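Looking after a moulded tool case

Workshop tips, revised Apr 6, 2025

A small tool case with a moulded interior is a good way to keep a hand set together, provided the tools go back in the right places. Most of the wear we see is on the case itself: split hinges, bent catches and compartments packed with swarf. The notes that follow apply to any plastic case of this sort, including the Clevireck and Achari sizes sold in most hardware shops.

Where to put the case

Open the case on a flat, pale surface with the hinge side away from you. Small bits and screws show up well against white, and a dropped one is found before it reaches the floor. Leave enough room behind the case for the lid to lie back fully. A lid propped against a wall puts its whole load on the hinge pins, and plastic pins seldom last long under that treatment.

Keep the case near the middle of the bench. At the front edge it gets caught by a sleeve sooner or later.

Order of packing

Longer tools go in first. Screwdrivers are laid in their recesses with the handle seated before the shaft is pressed down; forcing the shaft first tends to whiten the plastic at the clip. Small tools that share a compartment should lie side by side, handles pointing the same way. Stacking them is what stops the lid from closing.

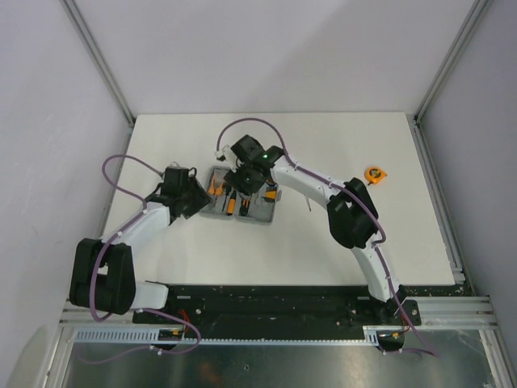 Short items go in last, in a compartment of their own. If the lid needs more than light pressure, open it again and look for a handle sitting proud of its recess. Do not lean on it. The catches on the Ida case are rated by the maker of ours for normal closing only, and replacements cost nearly as much as the case.

Handles in a bright colour such as orange are worth having. They stand out against a grey interior, and a gap in the row can be seen from across the room. Where all the handles are dark, a strip of coloured tape near the end does the same job.

Cleaning

Empty the case every 4 weeks if it is in regular use. Turn it upside down over a sheet of newspaper and tap the base with the flat of the hand. Loosen what remains with a dry paintbrush, then wipe out the compartments with a cloth and warm soapy water. Solvents will cloud some plastics – white spirit is usually safe, acetone is not.

Leave the case open overnight before refilling it. Screwdriver shafts put away in a damp recess will show rust along the underside first, where it is easily missed. A wipe of light machine oil before packing is enough for bare steel. Keep the oil off the handles.

Storage

Store the case flat. Standing on end, the tools hang from their clips and work loose. Our own case at the Vumivham workshop weighs roughly 510 g empty, and a simple shelf bracket holds it full without trouble. A shelf at elbow height is best; anything higher means tipping the case to get it down.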